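Irnbridge Repair Table
2018-10-20

1/ I moved to Irnbridge in April, and since then I am thinking a lot about what we throw away. In my old town the shops for repair have all closed.

2/ My kettle stopped after two years. The shop told me a new lid is not sold separately. The whole kettle costs less than 30 pounds, so they advised me to buy another one. I did not like this answer.

3/ I wrote to Hoekstra, who made it. They were polite, and they sent me a drawing of the parts -- but no price and no address to order from.

4/ So now I keep a small box of screws, springs and clips from dead things. It is surprising how often one of them fits.

5/ Small plastic parts are the hardest. One thin tab breaks and the rest is still good.
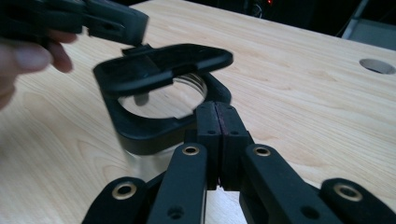 Drurnulent replies that glue never holds on a tab for long, and that it is better to melt a piece of wire into it.

6/ Thank you, I will try the wire on my old radio first. Has anybody done it with a normal soldering iron?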